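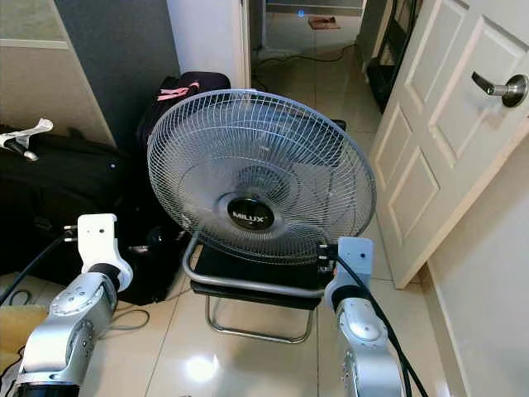 Prumska Expediente: registro de accidentes laborales y seguimiento de reclamaciones

Compartir 30 · Comentarios 2

Prumska Expediente es un programa para despachos y asesorías que llevan indemnizaciones por accidente de trabajo. Guarda en una sola ficha el parte de la empresa, los informes médicos, las bajas y altas, y la correspondencia con la mutua y la aseguradora.

Cada ficha tiene su calendario de plazos. El aviso salta con 30 días de antelación y se puede cambiar caso por caso. Los documentos se adjuntan en PDF o se escanean desde el propio programa.

Licencias
Básica: dos usuarios, 984 expedientes activos.
Despacho: usuarios sin límite, más de 2049 expedientes activos.

El cálculo de la indemnización es orientativo y lo tiene que revisar el letrado. El programa no presenta demandas ni sustituye la consulta con un abogado.

Requiere conexión para las copias de seguridad. La importación desde hojas de cálculo está incluida en las dos licencias; la migración desde Clindley se presupuesta aparte.

Distribuye Vieira, oficina de Kivotville. Pedidos y demostraciones: Eduardo Calado. Soporte técnico: Beat Eberhard, hasta las 18:30. En agosto solo se atienden incidencias por correo.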